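Where Does It All Live? A Storage Study of One Small Room

Project report, Term 2

Why I picked this

Our brief was to pick a space people use every day and work out whether the storage in it makes sense. Most of my class went for kitchens or the school library. I went for the back room at Zokcombe, the share house where my cousin Lucero Guzmán lives, mostly because every time I visit somebody is yelling down the hall asking where the scissors are (the scissors have been in the freezer once, but that's another story).

It's a small room that does far too many jobs. People dry their hair in there, keep the fire stuff in there, wrap presents in there and dump whatever they were holding when the phone rang. The main storage is a wall cabinet, and that's what I ended up spending nearly all my time on.

My question was pretty simple: if you put things where people reach for them, do they go back to the same place?

What I did

I started with a sort-out on a Tuesday after school. Lucero and I pulled everything out of the cabinet and laid it on an old sheet on the floor. Then we made piles by how often things got used, going on what the housemates told us. I'd wanted a proper survey, but the form I made had way too many questions and only Minoru Fukuda filled it in (thank you Minoru!!). For everyone else I just asked in the hallway and wrote it in my notebook.

Next I drew the cabinet on grid paper and gave each area a colour. Green was easy to reach with your feet flat on the floor, orange meant stretching, and red meant fetching the step stool. I did this using my own reach first and then realised I'm the shortest person involved, so I redid the whole drawing with Minoru, who is very tall. Our maps were so different that I kept both. We used the overlap, the bits that were green for both of us, as the best spots.

Then we put things back according to the map, and I left it alone for six weeks. Leaving it alone was the hard part. I'm a tidier by nature and I had to sit on my hands.

What went where

The basket was Lucero's idea and I argued against it. I thought baskets turn into junk drawers with handles. She said people will toss a thing into a basket when they'd never line it up on a shelf, and she was right, so I've had to eat my words in writing. It took all the little odds and ends that used to roll around loose.

The kindling was harder. It used to sit in a big paper sack on the floor that shed bark everywhere and got kicked. We moved a bundle into a shallow container beside the basket and left the rest of the sack in the shed. A smaller amount indoors meant somebody had to top it up, and I worried they wouldn't bother, but the person lighting the fire just did it on the way past.

Anything with a cord went on the shelf. Cords were the biggest complaint in my hallway interviews, because they'd tangle around everything and you'd pull out one thing and get four. Giving them their own level sorted most of that.
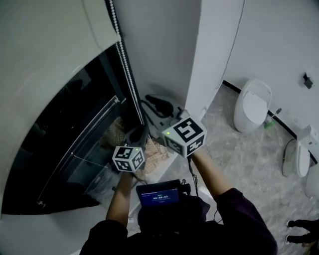 Figure 1. Reaching into the cabinet: woven basket, pale sticks in their shallow container, a black curved object with a dark coiled cord near it on the shelf.

How it went

Pretty well, with some flops. The basket and the kindling both stayed put for the whole six weeks. The shelf drifted a bit in the middle, when visitors were staying, and then came good again once they'd left.

My labels were a disaster. I made two sets, both in my neatest handwriting, and the tape gave up on both of them. By the time the second lot fell off everyone knew where things went anyway, so I didn't make a third.

The other flop was my plan to have each housemate own a section. It looked great on paper, but they share nearly everything, so sections with names on them made people cranky. We dropped it after the first weekend.

What I'd change

I'd take measurements before starting. I have lovely colourful maps and not one number for how high the shelf is, and my teacher has already circled that in my draft. I'd also run the interviews before the sort-out, so people's answers weren't coloured by having just seen all their stuff on a sheet.

And I'd like to try the same thing in the laundry at my own place. Mum says I can start whenever I like, as long as I put everything back before tea.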